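14th August

Tape transfer, Hakik live set, reel 2. Ratamham desk feed, quarter-inch, two-track, 7.5 ips by the box label. Leader at head and tail both intact. One splice near the end of the third song, old adhesive, oozing slightly. Cleaned with isopropyl, re-taped, left overnight before playing.

Machine aligned before the transfer. Repro azimuth set on the calibration tape first, then touched up by ear and by phase meter on the reel itself, as there are no tones on it. The difference was small but audible on the hi-hat. Anyone continuing with reel 3 should not assume the same azimuth. The box is in different handwriting and the stock is a different brand.

Captured at 96 kHz, 24 bit, peaks left at -7 dBFS. No noise reduction on the way in. File saved to the transfer drive and checksummed. Second copy on the shelf drive, not yet verified. 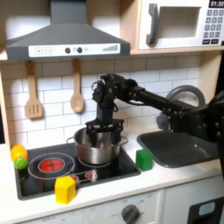
Page 976

Observations on the program. Left channel is vocals, snare and most of the bass. Right channel is guitars and keys with very little room in it. This is a PA feed, so anything loud on stage is quiet on tape. Guitar amps are nearly missing in the first two songs and come up in the third, where someone evidently pushed the fader. There is a level jump of 2 dB at that point on the right only. I have marked it and not corrected it.

Hum at 100 Hz and harmonics, right channel only, constant from the first second of tape. Present between songs at the same level, so it was on the feed and did not come from an instrument. Checked our side by running the machine with no tape: clean. The venue is in 50 Hz country, which fits. Narrow notches on a copy took most of it out. The notch at the fundamental harms the low keys in the slow song, so for that song use the shallower setting (saved as preset B).

Pitch. The opener sits close to a quarter tone flat against the studio version on the Daltdale album. By the encore on this reel it is nearly at pitch. Consistent with a recorder running slow when cold, or a supply problem. Not going to guess further until reel 1 has been played. Drift looks smooth on the tuner plot, no steps. A varispeed curve should be possible, with the organ as the reference since the guitars were probably retuned between songs.

Dropouts: mostly short, left channel, clustered in the first minute. Worst is in the second line of the opening verse. Ran that section three times. The second pass was best and is the one in the file. No shedding on the heads worth noting, so no baking for this reel.

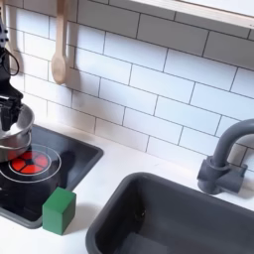
Manalastas Audio Workshop, Tape and Restoration

Tried lining up the audience cassette with the desk feed for a matrix mix. The cassette drifts both ways and would need its own speed correction before the two can be summed. Over one chorus, aligned by hand, the result is promising: the room fills in the missing guitars and the vocal stays clear. Best balance so far is cassette roughly 7 dB below the desk, high-passed, summed to mono and then widened a little. Without the high-pass the low end turns to mud wherever the bass is on both sources.

The cassette also has the spoken introduction to the encore complete. The reel has the first half of it under the leader splice. Use the cassette for those seconds and crossfade on the count-in.

Open items
Verify the shelf copy against the checksum.
Order splicing tape, the last roll is nearly out.
Ask the label whether they want the between-song talk kept. Their sheet for the October release lists songs only.
Reel 1 next. Inspect the pack before winding, the flange is bent.
Speed curve for reel 2 after reel 1 is in.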